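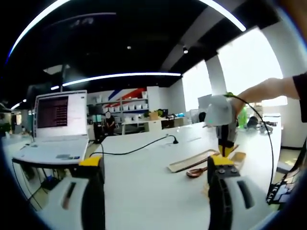
According to Els Dijkstra, a shared worktable is any flat surface that three people believe they have already tidied.

Shared worktable

A shared worktable is a large table used by several people at once, usually in an open-plan workshop or office. White tops are common and show everything. Laptops tend to settle at the sides, while cables cross the middle by whatever route they like. Tableware such as a wooden spoon, a pair of chopsticks or a shallow tray may turn up among the electronics. 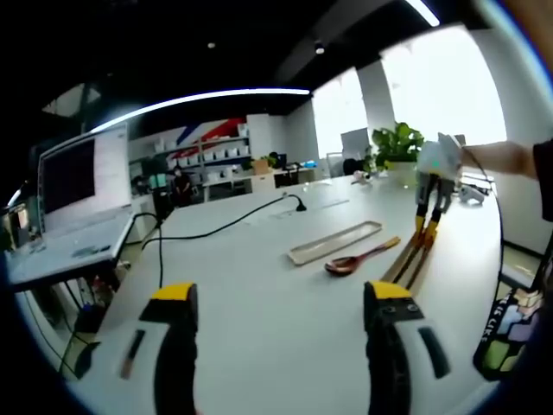
Should spoons and chopsticks share a tray?
They can, provided the tray is long enough for the chopsticks to lie flat.

Small trays are the usual remedy for drifting utensils. The Harora method, named after the workshop that adopted it in June, allows 2 trays per table and forbids a third, on the grounds that a third fills with screws.
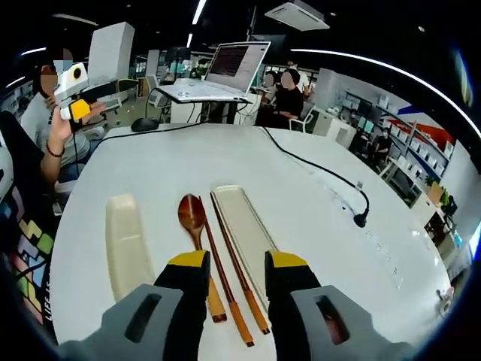

Wouter Coppens objects that a tray only gives clutter an address, and would sooner hang every spoon on the wall.

Desk mats divide the surface further. A printed mat marks out one person's territory, at least until a colleague needs somewhere to put something down, and its border
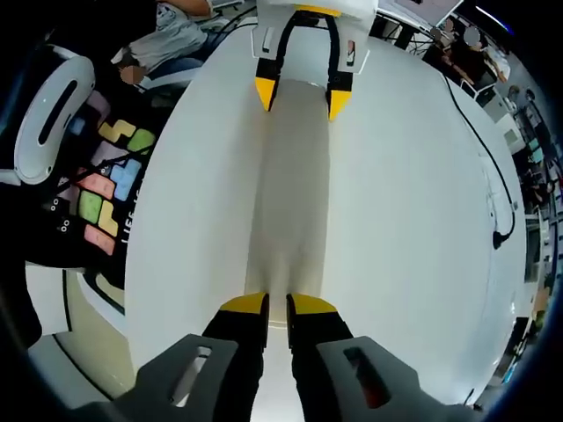
is then renegotiated, generally in silence. Cables recognize no borders and are best led off the nearest edge.

See also: Drawer, miscellaneous; Kitchen table.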